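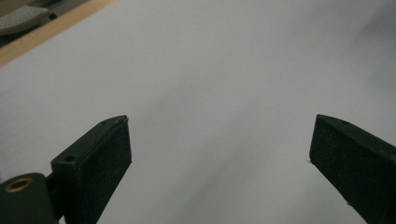

Ticket 230: Datura gripper pair, jaws do not return to the same open width
Opened by: Beatrice Temba
Status: monitoring

The fault is in the open position. After a run of grips the fingers on one gripper come to rest narrower than the width saved at calibration, and the logged jaw value carries the error into every later recording. Closing is unaffected. I first suspected the finger pads, as the inner face on the right finger has a few frayed threads at its lower corner, but trimming pads on the spare set changed nothing. Firmware is the December build on both units.

Steps so far

1. Power cycled both grippers and the hub. No change.
2. Swapped the cables between left and right. The fault stayed with the gripper, so the cable is cleared.
3. Re-ran the open/close calibration with nothing in the jaws. Saved open value 2,016. After the grip test it read 254 counts low.
4. Repeated the grip test with a can over the wire basket.

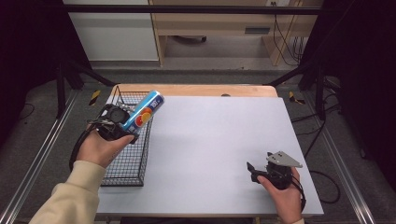 Step 4: can held in the jaws above the basket, second gripper low on the right.

Reply from Sugeng Wuisan, January 18, 2021

An offset of that size is too large for encoder noise. Please check the grub screw on the linkage before touching the software. On the first Datura build at Ngui the screw had been put in dry and crept under load. The value looked fine until the jaws had closed on something stiff, then it moved. A soft object will not show it.

Also check that the return spring is the Trusotex one from the parts list. The shorter spring fits, but it stops pulling before the end of travel.

Reply from Beatrice Temba

Spring is correct. Grub screw was loose by a quarter turn. Cleaned the thread, applied medium threadlocker and left it overnight before recalibrating. Qistina Manurung repeated the full grip test on the workshop bench this morning with the old log settings.
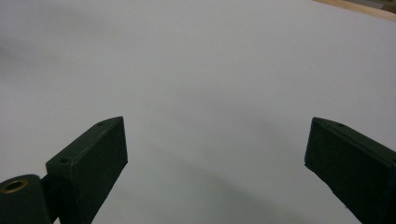
Open value is now 2 counts off the saved figure at the end of the test, well inside tolerance. The second gripper has had the same treatment, although it never showed the fault.

One item still open: the Dekulel logger accepts a drifted open value without any warning. Meifang Pan has a patch that compares it with the saved value at the start of each recording and refuses to continue if they differ by too much. The limit is not agreed yet — I would start tight and loosen it if it trips on good runs.

Recordings made before the repair should be marked as suspect for jaw width only. Camera data from the same runs can stay as it is.

Leave this ticket open until the patch is merged.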